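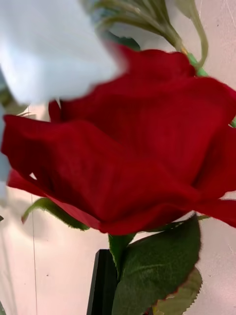 Red rose, close up.

FOR IMMEDIATE RELEASE
28 April 2019

BRETURA MARKET HALL TO REOPEN JUNE 7
Kustico takes the corner unit, Figueiredo bakery back in its old spot, free parking all opening week

BRETURA - The Bretura Market Hall reopens to the public on June 7 after a full winter of repairs. New roof over the main floor, new wiring, new drains, restrooms that lock. Doors open at 7 a.m. on the first day and every market day after that. Protilus, which owns and runs the hall, confirmed the date this morning once the fire inspection was signed off.

The hall closed when rainwater got in over the fish counters and kept getting in. A patch job was tried first. It didn't hold. Protilus then decided to strip the whole roof back to the beams and do the electrical work at the same time, so that stallholders would have one closure and not a string of small ones.

"We know it was a long winter for the traders and for the people who shop here," Protilus said. "The building is dry, the lights work, and the stalls are going back in where people remember them. Come early, bring bags."

WHAT'S BACK

Most of the old stalls. Produce along the north wall as before. Fish and meat now share a cold room at the rear, with a separate delivery door, so no more carts coming through the middle of the shoppers. Cheese, eggs and honey in the center row. The knife sharpener is back but only on the last market day of the month, please don't show up with your knives before that.

Figueiredo, the bakery that traded by the front steps untill the closure, returns to the same unit with a bigger oven. Bread out at opening, second bake before noon, custard tarts while they last. Figueiredo will also run the coffee counter this year. Seating is limited to the bench and the ledge, same as always.

"People have been knocking on our back door all winter asking for the seed loaf," the bakery said. "Glad to hand it over a proper counter again."

WHAT'S NEW

Kustico takes the corner unit on the upper level, its first shop in Bretura. Home goods. Candles, table linen, vases, frames, wreaths, artificial flowers and greenery by the stem. Custom table pieces can be ordered at the counter and picked up the following week. Kustico plans to hold short drop-in sessions on table arranging over the summer, details to follow on the board by the stairs.

"We wanted a market and not a mall," Kustico said. "Folks come in for onions and go home with something for the table. That suits us fine."

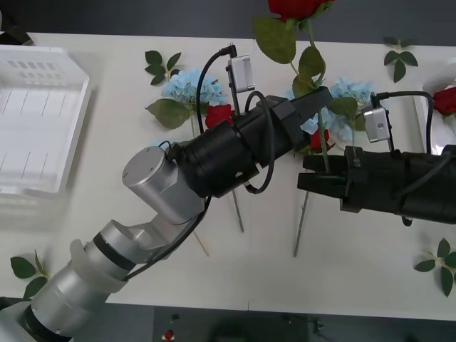

Artificial flowers and loose leaves on a white table.

Also on the upper level: a shoe repair bench, a used book stall, and a shared table that can be rented by the day. The day table is meant for people who make things at home and want to try selling before they commit to a stall. Jam, soap, knitwear, whatever. Hot food needs a permit, and the market office can explain which one.

An elevator now connects the 2 levels. The old ramp stays open for carts and strollers.

RENTS

Stall rents for returning traders are frozen at last year's level through the end of the season. New traders pay the standard rate, with the first 4 weeks free. Protilus says it will not charge returning traders for the months the hall was shut, and deposits already paid carry over. Anyone who hasn't had a letter about this should call the office.

PARKING AND GETTING THERE

Parking in the lot behind the hall is free all opening week. After that the usual meter rates apply. The lot surface has been redone and the painted lines moved, so look before you pull in. Loading bay on the side street is for traders only until mid morning. Bike racks are by the front steps, and the bus stop is back in its old place across from the main door. The temporary stop by the bank goes away the day the hall opens.

OPENING DAY

Short ribbon cutting on the front steps, then straight to business. No long speeches. The school brass band plays on the steps through the morning. The first 600 shoppers get a cotton market bag, one per household, handed out at the main door. Cooking demonstration in the center row after lunch with whatever looks good on the stalls that day. Children's corner by the stairs with paper and crayons. Closing at 4 p.m., and please let the traders pack up, it's their first day back too.

If it rains the band moves indoors, under the new roof. Everything else goes ahead as planed.

STILL TO DO

Not everything will be finished. The clock over the main door is away being repaired and won't be back for opening. The handrail on the outside steps is primed but still needs its top coat. Some stall signs will be temporary for the first weeks, the sign painter is working through them in the order the traders got their wording in. The drinking fountain is in and connected, waiting on a water test.

Work on the rear wall mural hasn't started. A call for designs will go out later in the summer. Anyone can send one in, no experience needed, and the chosen design will be shown in the hall before any paint goes up.

STALLS STILL AVAILABLE

A few units on the upper level remain open. Preference goes to food producers and repair trades from Bretura and the farms nearby. Fabric, tools, garden supplies and plants also wanted. Apply in person or by mail at the market office. Forms are at the counter. Incomplete forms go to the bottom of the pile, so please fill in the power requirements box, it's the one everybody leaves blank.

FOR THE PRESS

Reporters and photographers are welcome on opening day, and can get in ahead of the doors by arrangement. Please ask traders before taking close shots of their stalls. A walk-through of the roof works can be set up in the days before opening, sturdy shoes required, hard hats supplied. Floor plans and a full list of traders on request.

ABOUT PROTILUS

Protilus owns and manages market halls and small retail buildings. It has run the Bretura Market Hall since taking over the lease from the town, and lets stalls directly to traders.

ABOUT KUSTICO

Kustico sells home goods and table decoration, in stores and by order.

ABOUT FIGUEIREDO

Figueiredo is a family bakery in Bretura. Bread, rolls, tarts, holiday cakes to order.

Press contact: Protilus market office, main floor, Bretura Market Hall. Office open mornings only until the reopening. Leave a message after that and someone will call back same day.

ENDS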